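The Square Method

My sister-in-law believes in systems. She has a label maker and she has used it on the label maker. So when she told me over the phone that I could have the whole bedroom sorted by supper if I followed the Lill Method, I asked what the Lill Method was, and she said it was a method by a person called Lill, and I said I was sure it was.

"You fold everything into a square," she said.

"And then what?"

"And then it's a square, Jozef."

I had 17 days before the lease ran out and the apartment on Botmont Street went to somebody who could afford it. My daughter had already gone ahead to Woltonia, where she had a job she described in a different way each time I asked. She left me her room to pack. She said there was hardly anything in it. I have heard people say that about suitcases, novels and marriages, and I have never once found it to be so.

I bought the book for 20 dollars. It was very thin. Chapter one said that a garment wants to be a square and that we only have to listen. I have owned garments for a long time and none of them has expressed a view. Chapter two said to clear a bed and work on the bed, because a bed is a kind surface. I read that line twice, looking for the part I had paid for.

Still, the bed was the biggest flat thing I had. I shoved the bright pink comforter up toward the headboard along with the other blankets and got down to business on the strawberries. She had picked that bedding herself, at an age when I thought she was past smiling clouds. I said so in the store. She said, "Who's sleeping on it, you or me?" and I paid.

The first black thing took me four tries. Sleeves in, said Lill. Bottom up to meet the top. Turn, smooth, breathe. I did not breathe on purpose. I breathed the way I always do and it came out square anyway, more or less, a little wrinkled. 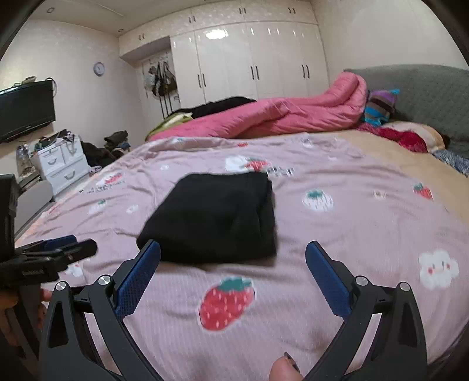
I stood back and waited to feel lighter, as promised on page 11. My knees hurt. A bus went by outside. I put the square in the box and it looked like a shirt in a box.

The phone rang. It was my sister-in-law, checking.

"How many have you done?"

"One."

"And how do you feel?"

"Like a man who's done one."

She said resistance was covered in chapter four. I looked, and it was. Chapter four said that a person who doubts the square is really doubting himself. I have met that argument before, mostly from people selling windows.

By three o'clock I had stopped turning and smoothing. By four I had a second box going, and I had begun talking to the clothes, though only to tell them where they stood. Everything she owned was black. You would think a girl who slept on strawberries might own a yellow sweater. I held up one black thing after another and could not have told you which was for work, which was for Sunday and which she had only kept to paint in.

Then I got to one that would not go. It had a high collar that stood up by itself however I pressed it, and lettering in places where I would not have thought to put any - along the neck, sideways down the front, more of it on the orange parts. I tried sleeves in. I tried bottom up. The collar rose out of the middle each time like something coming up to look around. I consulted Lill, who had nothing to say about collars. I suppose hers were better behaved.

I called my daughter. It was late in Woltonia and she answered in a whisper.

"The black one with the writing," I said. "How do you fold it?"

"Which black one with the writing?"

"The neck stands up."

"Oh," she said. "I don't fold that one. I just hang it on the door."

"There's no door in a box."

"So wear it," she said. "Wear it on the train."

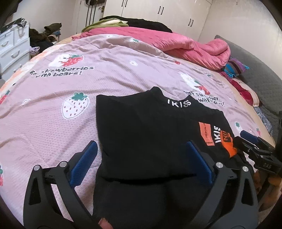

The one that would not be a square.

I told her I was 60 pounds and several decades away from wearing it on the train. She laughed, and then she had to go, there was somebody in the hall, she'd call tomorrow. I did not count on tomorrow. She means it when she says it, and then the day gets at her.

I laid the thing out again and gave it one more try, for Lill. I got a flap over and a sort of fold beneath it, and the neck looked at me. So I left it the way it was and went to make coffee. The coffee maker is a Himomari, 154 dollars, also bought on my sister-in-law's advice. It makes coffee. I had a pan that did that.

When she called again it was getting dark.

"Well?" she said. "Is it done?"

"Three boxes."

"All squares?"

"All but one."

She was quiet, and I could hear her turning pages. "What did you do with the one?"

I said I'd hung it on the door. She asked what good it would do anybody there, with 17 days to go, and I said I didn't know, but it had quit looking at me, and would she like a book, very thin, hardly used.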